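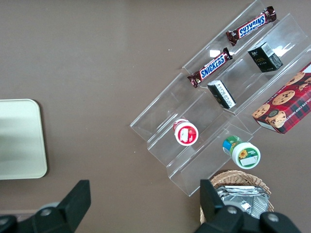
Ignacio Figueroa, Technical Writer, Brillano Service Desk

Manuals > Automatic Watches > Maldonado 300 > Setting the Date and Time
Filed under: Set-up, Calendar Models

5. Setting the date and time

1. Unscrew the crown counterclockwise until it springs free.
2. Pull the crown to position 2 — the first click past the free position.
3. Turn clockwise to set the date to the day before the current one.
4. Pull the crown to position 3. The seconds hand stops.
5. Advance the hands past midnight until the date changes, then set the time.
6. Push the crown in and screw it down by hand.

CAUTION: Do not use the quick date change between 9 p.m. and 2 a.m. The calendar wheel is engaged and may be damaged.

Note: After a 30-day month, such as September, correct the date by hand on the first. Watches with caliber 681 have no position 2; skip steps 2 and 3.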